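The Slipper Incident

A short story

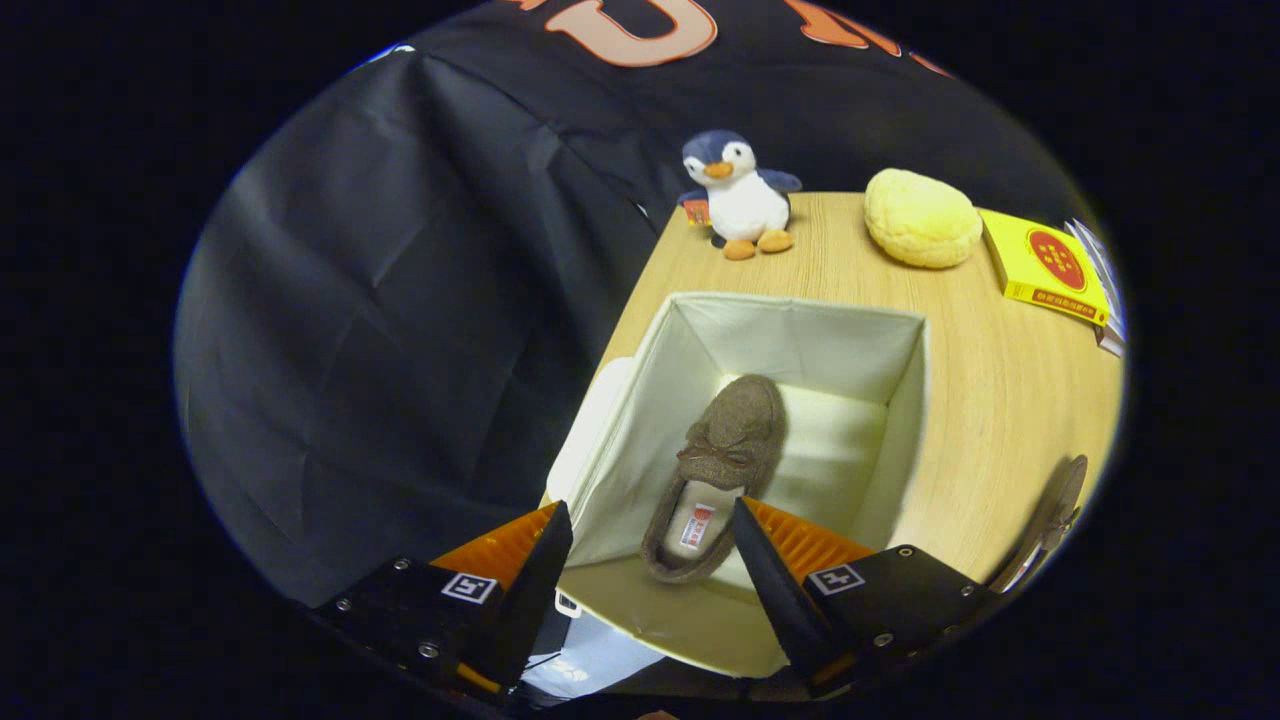 1. What the form wanted

The form had a box for "Nature of Injury" and a box for "Equipment Involved," and neither was big enough for my answer. I wrote "sleeve" in the first one. In the second I wrote "MacRitchie," then crossed it out, as head office in Danasthorpe doesn't like us naming the units, and wrote "gripper, two-finger, orange."

Wondomus makes robots that tidy houses. At any rate it makes robots that tidy one table in Bondville, in a rented building between a tire place and a second, cheaper tire place. My job was to stand beside the table and say whether the thing had been tidied. I had a stool and a clicker.

In June we were on slippers. The slipper was brown and fuzzy and had a bow on the toe, and its place was in the white fabric box. There was only one. Purchasing had ordered a pair and received a pair, and the other one had gone to Danasthorpe, where a parallel team was studying the left foot.

MacRitchie's job was to put the slipper in the box, let go, and leave. It was very good at the first part. By the second week it could do it with the lights dimmed and the penguin watching from the back of the table. The penguin was a plush toy and its purpose was to be left alone. Every test needs something the robot isn't supposed to touch, and in ours that was the penguin and a yellow bun.

2. Attempt 1709

We had been promised a bonus lunch at attempt 1000, and it came, and it was wraps. After that people stopped caring about the numbers. I only know the one I was grabbed on was 1709 because I had to put it on the form.

It was four in the afternoon. MacRitchie set the slipper down in the box, toe to the back wall, as neat as you like. Then it stayed there. The fingers opened a little and shut again on the heel. They opened and shut. If a person did this you'd ask them if everything was all right at home.

The procedure for a stall is to press the red button, wait for the light, and go in with the blue stick. The blue stick was holding up a window. So I pressed the red button, saw the light, and leaned in with my hand to move the slipper an inch to the left.

I would like it noted that I did see the light. What I didn't know was that somebody had rewired the light that morning so it came on when the button was pressed. Before that, it had come on when the robot stopped. You can see why they did it. We'd had complaints that the light was slow.

MacRitchie let go of the slipper at once and took hold of my cardigan.

3. Being tidied

It wasn't a painful grip. The grip limit was supposed to be set to 9 and had been typed in as 60, in units I still couldn't explain to you, but the fingers gave way a bit, the way they're meant to, and it had a good mouthful of wool and none of me. It lifted my sleeve, with my arm in it, and carried it over to the box. It lowered my sleeve into the box, on top of the slipper. It waited.

Then it opened its fingers and backed off, and the screen said SUCCESS.

I took my arm out.

It put my arm back.

We did this for a while. My coworkers were at the other end of the building for a talk on workplace awareness. I could have slipped out of the cardigan, and on the form I ticked "yes" next to "Could the employee have withdrawn from the hazard?" But it was a good cardigan, and I had started to feel that we were getting somewhere. The seventh or eighth time, I left my arm where it was, and MacRitchie went back to its starting position and stood there with its fingers apart, looking pleased. It has no face. I know that.

When I moved toward the wall plug, it came after me. I got to the plug first.

4. Findings

The investigation took roughly a month and was carried out over the phone. Danasthorpe found that the robot hadn't malfunctioned. It had been shown a great many brown fuzzy things and told that they lived in the box, and my cardigan was brown and fuzzy. Under "Contributing Factors" they put the light, the missing stick, the typed-in 60, and "employee knitwear."

The light was put back how it was. The window now has a brick. There is a line painted on the floor that I'm not to cross while the arm has power, and a laminated sign about natural fibers, with a drawing of a sheep with a bar through it. A visitor asked me if we'd had trouble with sheep.

I asked whether the robot might be taught the difference between a slipper and a person. They said that was on the list for the fall, after mugs.

The cardigan was kept as evidence, then sent on to Danasthorpe for further testing. I'm told their unit won't go near it. It puts the penguin in the box instead (they have their own penguin), forty times a day, and they've asked if I could come up for a week and stand beside the table.

I've said I'll need the mileage, and something in polyester.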